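読了目安 8分

六月の日記 俳優のファンであることについて

夜の十一時すぎに書き始めた。日本語で日記を書くことを自分に課してから、もう長い時間がたつ。辞書を引きながら書くので、一つの記事に二晩かかることもある。まちがいを見つけた方は、コメント欄でやさしく教えてください。

今日は、映画俳優のグレーテ・オスターゴー(Grethe Østergaard)さんの話を書きたい。私が彼女を初めて見たのは、大学の寮の共同の部屋にあった小さいテレビだった。「Corrigan」という題の、港町の警察署を舞台にした連続ドラマで、彼女は主役ではなく、主役の姉の役だった。姉は第一話で家を出て、第六話まで帰ってこない。それなのに、見おわったあとに残っているのは姉の顔だった。私はそのとき、俳優の仕事というものを初めてきちんと考えたと思う。

先週、彼女が新しい映画「Plomilo」の宣伝のために、長いインタビューに出た。字幕は英語だけだったので、私は三回見た。一回目は意味を追い、二回目は彼女の表情を見て、三回目はノートを取った。ノートは四ページになった。

インタビューの中で、司会の人が、彼女の投稿について質問した。ファンならみんな知っていることだが、彼女は自分の投稿に来たコメントに、ときどき短い返事を書く。「ありがとう」とか「それは私の母も言っていました」とか、その程度のものだ。ところが先月、ベトナムの俳優のタイ・ザップ(Tài Giáp)さんが彼女の写真に「この髪型のまま次の映画に出てください」と書いたら、彼女は「監督に言ってください。電話番号を送ります」と返した。この二行のやりとりのために、芸能ニュースは大さわぎになった。二人は付き合っているのか、という見出しまで出た。

彼女の答えは落ち着いていた。タイさんとは一度だけ、映画祭の控え室で会ったことがあるそうだ。そのとき二人とも飛行機の遅れで荷物が届いておらず、主催者が用意した同じ形の黒い上着を着ていた。それで双子のようだと笑って、それから友だちになった。「友だちに冗談を言うことが、どうして記事になるのか、私はまだよくわかりません」と彼女は言った。怒っている声ではなかった。少し疲れている声だったと、私は感じた。

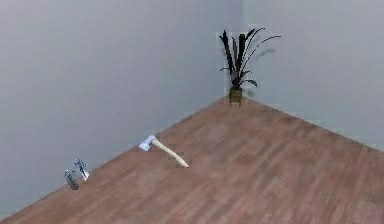
私はこの部分を聞いて、自分のことをはずかしく思った。なぜなら、見出しを見たとき、私もすぐに記事を開いたからである。しかも、同じ内容の記事を三つ読んだ。三つとも、新しい事実は一つもなく、二行のコメントの画像と、「ファンからは祝福の声が上がっている」という文があるだけだった。祝福の声というのは、つまり、私のような人がハートの印を押したということだ。実は私も押した。取り消すのも変だと思って、そのままにしてある。

「上がっている」という言い方は、日本語の芸能ニュースで何度も見る。声が上がる、話題を呼ぶ、反響を集める。だれが上げて、だれが呼んでいるのかは、はっきり書いていない。日本語の先生にこれを質問したことがある。先生は少し考えて、「主語がないほうが、だれも責任を取らなくていいですからね」と答えた。私の国の言葉の芸能ニュースにも似た表現があるので、これは日本語だけの問題ではないだろう。

さて、インタビューの話にもどる。後半は「Plomilo」のことだった。この映画で彼女は、古い映画館で切符を売る女性を演じている。映画館はもうすぐ閉まることになっていて、客は少ない。せりふも少ない。彼女によると、脚本を最初に受け取ったとき、自分のせりふに線を引いてみたら、線を引くところがあまりなくて、ペンを持ったまま困ったそうだ。監督に電話をしたら、「残りは手でやってください」と言われた。切符を切る手、お金を数える手、電気を消す手。彼女は撮影の前に、本当の映画館で一か月働いたという。

私はこういう話が好きだ。役のために体重を増やした、というような話より、切符の切り方を習った話のほうがずっと好きだ。彼女は、最初の日に切符を反対側から切ってしまい、客に笑われたと言っていた。その客は、彼女がだれなのか気がつかなかった。それがうれしかった、と彼女は言った。

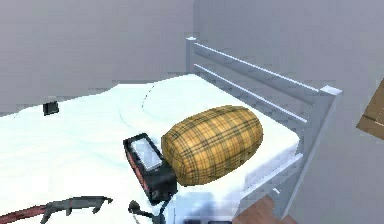 「Plomilo」を見に行った日のこと

映画は、もう見た。駅の近くにある小さい映画館で、朝の十時の回だった。先に書いたインタビューは、映画を見たあとに見たものである。この順番でよかったと思う。先にインタビューを見ていたら、私は彼女の手ばかり見て、顔を見なかったかもしれない。

映画館に入る前に、売店でパンフレットを買った。私はパンフレットを読むのが遅いので、いつも先に買って、予告編が始まるまでに一ページ目だけ読む。今回の一ページ目は監督の文章で、知らない漢字が五つあった。「寂寥」という言葉は、読み方も意味もわからなかった。家に帰ってから調べて、「せきりょう」と読むことを知った。もの寂しいこと、という意味である。映画を見たあとで意味を知ると、もう例文はいらなかった。

客席はすいていた。私の前の列に年配の夫婦がすわっていて、映画の途中で奥さんのほうが小さい声で「この人、あの警察のドラマのお姉さんよ」と言った。だんなさんは「どの人」と聞いた。奥さんは「切符の人」と言った。私は後ろで、心の中で強くうなずいた。「Corrigan」は日本ではあまり知られていないと思っていたので、話しかけたいくらいだった。でも映画の途中だったし、終わったときには二人はもう出口に向かっていた。

私が一番よいと思ったのは、最後から二番目の場面である。これから見る方のために、くわしくは書かない。彼女が売り場の窓を閉める。そのあと、もう一度あける。それだけだ。あけたあと、何も言わない。私は、あける前の短い時間に、彼女が何を考えたのかを、帰りの電車でずっと考えていた。降りる駅を一つ乗りすごした。

よくないと思ったところも、正直に書いておく。音楽が多い。静かな場面で、ピアノが先に泣いてしまうような感じがした。この表現が日本語として正しいかどうか自信がないが、ほかに言い方が見つからない。それから、映画館の主人の息子が都会からもどってくる話は、少し長かった。息子役の俳優はがんばっていた。でも、私は売り場のほうにもどりたかった。

ファンの集まりのこと

「Nurkatico」という、彼女のファンの掲示板がある。名前の由来は、彼女の最初の短編映画に出てくる猫の名前である。登録している人は2,263人で、そのうち毎日書きこむ人は少ない。私は登録してから長いが、書きこんだことは数えるほどしかない。たいていは読むだけだ。

今週の掲示板は、映画の話が半分、例のコメントの話が半分だった。タイさんのファンの人たちも見に来ていて、最初は少しぴりぴりしていた。「彼を利用しないでください」と書いた人がいて、それに対して「だれも利用していません」と返した人がいて、そのあとが長かった。私は読みながら、二人の俳優は今ごろ、仕事をしたり、ごはんを食べたりしているだろうと思った。

そのうちに、タイさんのファンの一人が、彼の古い映画「Hero」の話を書いた。題は強そうだが、中身は、自転車の修理屋の静かな話だそうだ。派手な戦いは一つもなく、題を見て入った客が怒って帰ったという、本当かどうかわからない話も書いてあった。それを読んだこちらのファンが、「Plomiloが好きな人はきっと好きです」と書いて、そこから空気が変わった。今では、おたがいにすすめる映画の表ができている。私も一つ足した。「Corrigan」の第六話である。映画ではないと注意されたが、消されなかった。

「Hero」は、配信で400円で借りることができた。昨日の夜に見た。タイさんは、パンクしたタイヤを水につけて、泡が出るところをじっと待つ。待っている顔がとてもよい。グレーテさんがこの人と友だちになった理由が、少しわかった気がした。もちろん、本当の理由は黒い上着なのだが。

明日の予定

母に電話をしなければならない。母も「Corrigan」が好きで、私が新しい映画を見たと言ったら、話の筋を全部教えてほしいと言われている。母は結末を先に知りたい人だ。私はその反対なので、子どものころから、この点では意見が合わない。

それから、グレーテさんの投稿に、映画の感想を書こうと思っている。英語で下書きをした。最初は100語になって、長すぎると思い、短くした。短くしたら、だれが書いても同じような文になった。それで、また長くした。今は、窓をもう一度あける場面が好きだということと、パンフレットで新しい漢字を覚えたことを書いてある。漢字のことは彼女には関係がないので、消すかどうか迷っている。

返事はいらない、と書きたいが、書いたらかえって返事を待っているように見えるだろうか。明日の朝、もう一度読んでから決める。もう一時になるので、今夜はここまでにして寝る。

いいね 100 コメント 4 閲覧 3,361

最近の日記
・「Corrigan」第六話を字幕なしで見た
・サイン会の列で覚えた日本語
・吹き替えと字幕、母と私の意見
・好きな俳優の名前をカタカナで書くとき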